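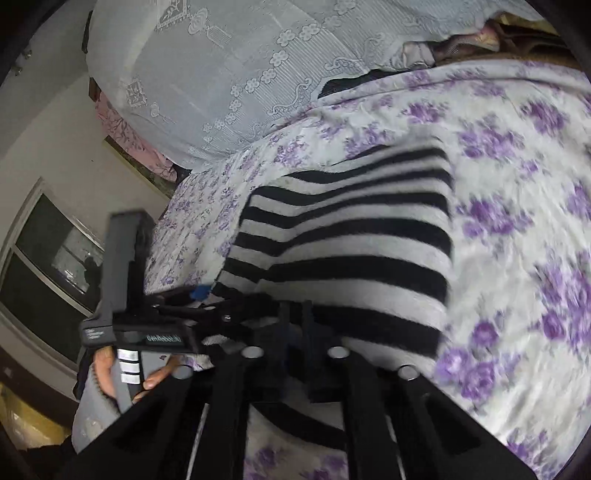

Rose-print sheet with the pale blue-gray embroidered cover up top, and a striped knit lying across it.

Trillby Rose Sheet

I've had this sheet on my shop list since September and it's still the one I get the most email about, so I finally sat down and wrote it a proper page. Hi, I'm Catríona Ó Briain, I run Clulleck out of two rooms over a bakery, and yes, I sleep on everything I sell (my husband has opinions about this).

The print is purple roses with lavender leaves on a pale ground. It isn't even all over, and I love that! The big violet blooms crowd together in one part and then the pattern gets smaller and more scattered as it goes toward the edge. If you like your flowers heavy on one side, spin the sheet around before you tuck it in. The flat sheet doesn't care which end is up.

I do most of my folding on the bed, and a plain black-and-white stripe looks great against all those roses. I was worried it would be too much pattern in one room. Nope. I've since gone and put a checked blanket on there too, and I'm not sorry.

What goes with it

The cover at the head of the bed has raised white embroidery, with flower rosettes, scrolls and little panels of floral sprigs. Mine came from my own cupboard, so please don't write in asking for the item number, but the Ustalis bolster cover in the shop is a close cousin in color. Pale blue-gray calms the purple down a lot. Tan, brown and muted pink all sit nicely next to it as well. I'd skip bright red.

Washing

Warm wash, inside out if you're sewing it into a duvet cover, low tumble. Don't overload the machine. I've had mine in the wash most weeks and the purple has held up better than the Pacheco stripe I used to carry (sorry, Pacheco fans, it's gone and it's not coming back). It does crease. I iron the top foot or so where it folds over and leave the rest alone.

The details

Item number: 3158
Sold as: flat sheet only, no pillowcases
Sizes: twin, full, queen
Fabric: cotton, plain weave
Orders go out: 3 days after payment clears
In stock: 340 across all sizes

Queens go fastest. If your size is grayed out, put your email in the box and I'll write to you myself when the next bolt is cut and hemmed. Swatches are free, one per household, just add a note at checkout with the word "roses" in it.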